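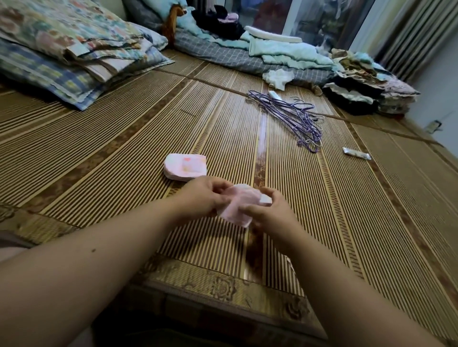 Item 34

The schedule of household tasks ran to 200 lines, and I was paid by the line. Jacobs had drawn it up for Plaroven, and Plaroven wanted every line marked A, B or C. A meant that Nilia could do the task today in a home it had not seen before. B meant that Nilia could do it if somebody prepared the room. C meant neither. There was a column for remarks, limited to 900 characters, and most assessors left it blank.

I had been through the kitchen lines by the end of the first week. Loading a dishwasher was B. Wiping a worktop was A, provided that nothing stood on it. Descaling a kettle was B, and I had spent a whole afternoon on that one, as the machine poured well and could not tell when to stop rinsing. The bedroom lines were slower. Item 33 was "Remove pillowcase", which went through as B after two revisions. Item 34 read, in full, "Sort personal items on bed."

I rang Plaroven and asked which personal items. The woman on the scheduling desk said that the line had come from the householder survey and she could read me the original wording. The householder had written: pads, all sorts, some opened, my daughter tips the bag out.

"Do you want it reworded?" she asked.

I said that the original wording was better than ours and that I would assess against it.

The procedure was always the same. The assessor did the task by hand first, at an ordinary pace, and wrote down each separate decision. Then Nilia was given the same task in the test flat, and the two lists were compared. I did mine at home. I knew how to do it, of course, and had never once thought of it as having steps.

Written out, it had a good many. Pick up an item. Decide whether the wrapper is sealed. If sealed, put it with the sealed ones, same way up. If opened, decide whether it is still fit to keep. Find which way the wings fold. Fold the long sides in before the ends. Stop if the adhesive has caught on something. Free it. Start again. The list went over the page, and I had not yet reached the wrapper scraps.

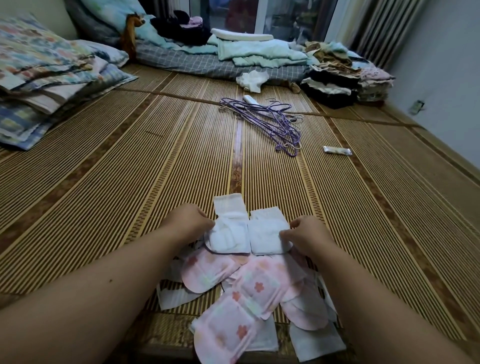
Can a household robot sort and fold small soft items like these yet?

Sealed packets, usually; anything opened and flexible still goes wrong too often to leave it alone with the job.

I typed that into the summary field exactly as it stands, question and answer both, because the form required a question. The form then rejected it for having no grade attached. I put B as a placeholder and went to the test flat.

Nilia was already docked beside the bed when I arrived. It had two arms on a wheeled column and a pair of soft-tipped grippers that had been changed that month for a narrower kind. The technician had laid out the items on a plain sheet, spaced evenly, each one square to the edge of the mattress. I asked her to pick them all up and drop them again from the height of her elbow. She looked at the log sheet to see whether this was allowed, and then did it.

The first attempt took the sealed packets quickly. Nilia chose the uppermost each time, lifted it by a corner, turned it over to look at the back and placed it in the tray. It did this with 8 packets and made no errors. I wrote that down. The ninth object was an opened pad lying face down, and the gripper took it by the middle, where I would have taken it by the edge. The wings hung down. The arm moved across to the tray and the adhesive picked up a sealed packet on the way in. Nilia now held two things and believed it held one. It released, and nothing fell.

"It'll try again," the technician said.

It tried again. It opened and closed the gripper three times, waited, and shook the wrist slightly, a movement somebody had taught it for plastic bags. The pad stayed on the fingertip. After a minute the status light went amber and the machine asked, in its mild recorded voice, for help with an object. The technician peeled it off with her thumbnail. This took her less than a second, and she was looking at me while she did it.

We ran it through the afternoon. Some runs were better. On one, Nilia used its second hand to pin the wing flat, and the technician and I both leaned in. It folded one side across, lifted the pin too early, and watched the side come up again. I gave it a note for the attempt, although there is no column for attempts.
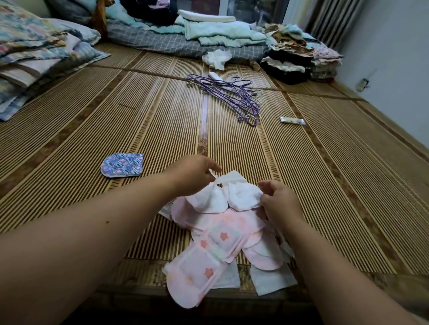
Orkano, the rival machine, had been graded A on the same line by another assessor, and Plaroven sent me the report so that I could explain the difference. It was a tidy report. The test had used a fresh box, a bare mattress and a fixed lamp, and the word "bed" appeared in it once. I thought about my own bed, with the purple hangers in a tangle further up the mat, the little silver packet out to the right of them and the clothes piled by the wall. None of that was in the line. A person sorts in front of such things and leaves them be. Nilia, given the same arrangement, would have had to decide about every hanger, and hangers were item 41, graded C. I also thought about the lavender and blue one with the cartoon figures, which I had set down by itself to the left of the rest. I went back to my list of decisions to find the step where I had done this. There was no such step. I had put it aside and not written it down.

I added it. "Recognise cloth item as a different kind of thing. Keep apart." Then I rang the scheduling desk and asked whether an assessor could amend the hand list after the machine run had been completed. She said that it had not come up before. She would have to ask Jacobs.

Jacobs replied the next morning that the hand list was closed but that the remarks column remained open. I used all of it. I described the adhesive, the pinned wing, the elbow-height drop and the cloth item, and cut the part about Orkano to make it fit. I changed the placeholder B to a C, and then looked for some time at the 8 packets in the log, which had been done perfectly well.

The form allowed a line to be split if both halves were assessed. I made 34a, sealed, and gave it B — somebody would still have to clear the bed. I made 34b, opened, and gave it C. The total at the foot of the schedule went up to 201, and the payment system, which had been told to expect 200, sent the whole thing back.

I took out item 12, a duplicate, and sent it in again. Item 35 was "Match socks."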